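Print this page | E-mail this question to a friend

Folding clothes on the bed without the pile taking over the whole room?

Asked Wednesday, April 15, 2026

Hi everybody! I moved into a small bedroom in March and there is no table, no dresser top, no anything in it that I can fold on except the bed. So laundry day goes like this. I dump it all on the mattress, I fold maybe a third of it, then I run out of flat space and start stacking folded things on top of unfolded things, and by bedtime it's one big heap again and I shove the lot onto the floor. Repeat next week.

The room is narrow and the closet only has one shelf (61 inches off the floor, so I can reach it but can't see what's at the back). I bought a folding board from Skundholm and it's fine for T-shirts and useless for sweaters. Sweaters are my real problem. I have a lot of knits and they slide off every stack I make. Drawstring pants too – the cords get everywhere.

Do you sort first and then fold? Fold as you go? Does anyone have a system that works on a bed? Thanks in advance!

2 answers

Answer from Tshepo Matlala

Just hang everything. I quit folding years ago and I don't miss it. Get a second rod, Pestholm sells one that hooks over the first, and you double your space in five minutes. Mine has been up for ages and holds all my shirts and pants. Sweaters too, I don't care if the shoulders get a little pointy.

Answer (marked helpful by 67 readers)

Please don't hang the knits! They'll grow. I had a wool cardigan that ended up nearly at my knees after one winter on a hanger, and I loved that cardigan.

I fold on the bed every single week, so I feel qualified here. What fixed it for me was giving each part of the mattress a job. Everything unfolded goes in a heap at the far end, up by the window, and it stays there. I don't spread it out to look at it, I don't dig around for the matching sock, I just pull from the front. Long knits go down one side, laid out flat the long way, and I leave them till last. The middle stays clear for whatever I'm folding right now, one piece at a time. Small stuff can sit on top of the knits while it waits, that doesn't hurt them a bit.

For the sweaters, lay it face down, sleeves straight across the back, then fold in thirds from the hem up. Don't fold it in half, the half fold is why yours slide. And put the heaviest one at the bottom of the stack, collar side facing you, so you can tell them apart on that high shelf.

Drawstrings: tie them in a loose bow before you wash, and when you fold, tuck the cord inside the waistband. I forget about half the time and then there's an end sticking out the top, and it's really not a big deal, you can poke it back in later.

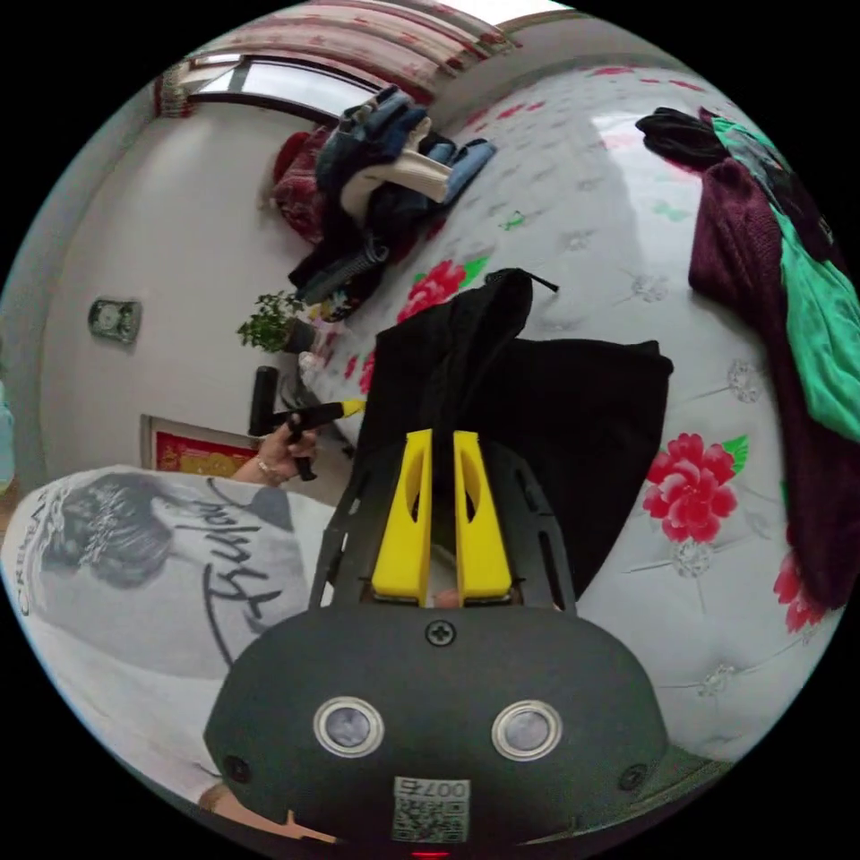 Gerrit Chauke

The maroon sweater along the right is one of the long knits I mean, and the black thing in the middle is folded but the cord is still poking out, so you see what I'm like. The heap at the far end gets smaller as you go and it feels great when you finally see the mattress cover again (I'm fond of the peonies!).

Oh, and about the shelf – I put two Corkasia bins on mine, one for sweaters and one for everything I wear at home, and I pull the whole bin down when I need something. They were 190 for the pair at Du Plessis, which hurt a bit, but a sturdy cardboard box would do the same thing. Carry each stack over when it's done. Don't wait until the end or you'll be right back to sleeping next to it.

Comments

peglegpatty: Thirds from the hem!! I've been folding sweaters in half my whole life. Trying this tonight.

Tshepo Matlala: Still say hang it.

mo_in_the_attic: What about fitted sheets? I've watched every video there is and mine still come out as a ball.

Gerrit Chauke: Mine are a ball too, I put the flat sheet on top and close the door.

dunmore22: Our bed is too low for this, my back gives out after ten minutes. I kneel on a cushion and that helps some.

Print this page | E-mail this question to a friend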